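**Vasbridge Podar – Regelpaket für Greifarbeitsplätze in der Simulation**

Ich gebe es zu, ich bin ein Normen-Nerd. Als wir bei Vasbridge angefangen haben, das Podar-Paket zu bauen, wollte ich vor allem eins: dass man eine Roboterzelle prüfen kann, bevor jemand ein Kabel in die Hand nimmt. Ihr ladet eure Szene, Podar legt die Regeln darüber und meldet, wo es klemmt – Abstände, Geschwindigkeiten, Greifhöhen, Ablagezonen.

Im Paket stecken 264 Prüfregeln. Die meisten haben wir aus unserer eigenen Projektarbeit gezogen, den Rest hat Kamala Warrier beigesteuert, die bei uns die Risikobeurteilungen macht und sehr streng sein kann (zum Glück!). Die Regeln orientieren sich am Aufbau der ISO 10218 und der ISO/TS 15066. Eine Konformitätserklärung bekommt ihr damit nicht, die Beurteilung an der echten Anlage bleibt euer Job.

Mein Lieblingstest ist die Küchenszene. Der Arm von Franka Emika steht auf einem eigenen dunklen Podest neben der Marmorplatte, der Greifer hängt mit den Fingern nach unten über dem hinteren Ende. Auf der Platte liegen Sachen, die sich beim Greifen ganz verschieden benehmen, vom Knochen bis zur kleinen Gabel. Gerade flache Teile wie die Gabel sind fies, da will man die Fingerspitzen dicht an der Oberfläche haben und trotzdem nie in den Stein fahren. 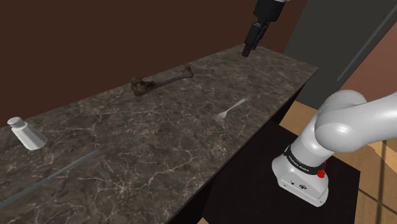

## Was geprüft wird

- **Anfahrhöhe:** Mindestabstand der Fingerspitzen zur Platte, solange kein Griff freigegeben ist
- **Randzone:** Objekte zu nah an der Kante werden gemeldet und nicht gegriffen
- **Sockel:** Abstand zwischen Roboterstand und Möbel, auch wegen Quetschstellen
- **Lange Teile:** Schwenkbereich mit gegriffenem Objekt, nicht nur mit leerem Greifer

Der letzte Punkt wird gern vergessen. Wer eine Stange quer packt, hat plötzlich einen viel größeren Arbeitsraum als auf dem Plan.

## Lieferumfang und Preis

Ihr bekommt 59 fertige Szenen, die Regeldateien im Klartext und das Handbuch auf Deutsch und Englisch. Die Lizenz gilt für 5 Arbeitsplätze und kostet 3.741 € netto, Updates bis November des Folgejahres sind drin. Wer schon Gavow benutzt, importiert seine Szenen direkt – Materialwerte bitte danach kurz kontrollieren, die Reibung kommt manchmal als Null an.

Stand der Regeldateien: 9. Sep. 2021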